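Last edited 25/02/2022 by Gunnel Hellström

# Cuadros - small bedrooms with a desk

Cuadros is a set of pictures of bedrooms that also serve as a place to work. It covers the furniture, the wall coverings and the things people keep on and near the desk. Fendo uses it to plan room layouts.

## Contents

| Item | Value |
|---|---|
| Pictures | 4,000 |
| Pictures with a desk tagged | 689 |
| Rooms | 54 |
| Location | Usturberg |
| Collected | August |

Each picture has one row in `rooms.csv`:

- `room_id` - same value for every picture from one room
- `surface` - desk, nightstand, cabinet, bed, shelf or other
- `wall` - paint, paper, tile or unknown
- `main_color` - plain color word, free text
- `notes` - often blank

## Tagging rules

Tag furniture by what shows, even if only a corner is in view. If a piece could be a nightstand or just a gap between two larger pieces, use `other` and put a line in `notes`. Ferdinand Brunner tagged the first batch before this rule existed, so `nightstand` is too common there.

Laptops are tagged `open` or `closed`. A mouse, charger or cable gets its own tag only when it is on the desk or plugged into something on it.

Wall color is hard to pin down. Pale blue-green paper has been entered as blue, green and gray in different rows. We left these as they were - merge them yourself if you need one value.

## Known problems

- Rooms with white furniture are overrepresented.
- Around 2 percent of rows have no `main_color`.
- Bedding is tagged in the Greltent rooms only.

## Samples

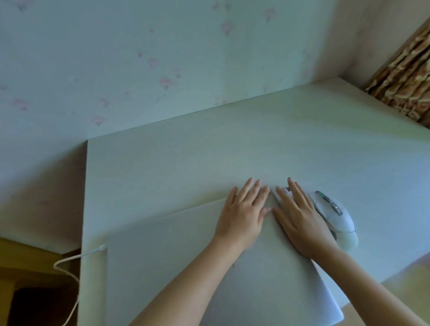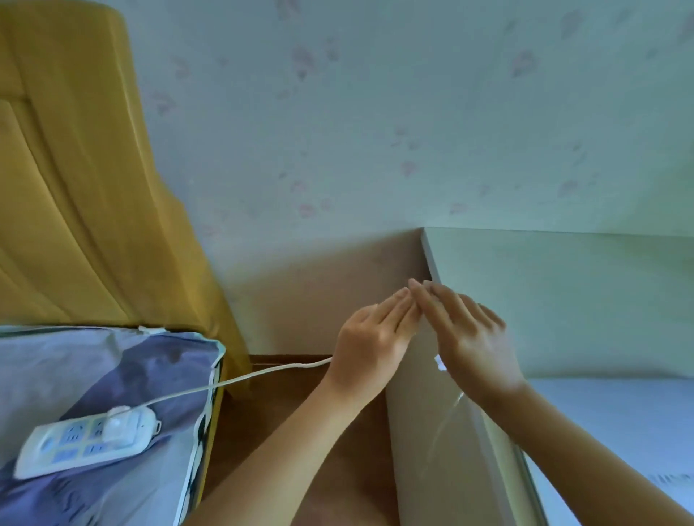
*Same room, pale blue-green wallpaper in both. First: desk, laptop tagged `closed`. Second: mustard-yellow headboard and white cabinet.*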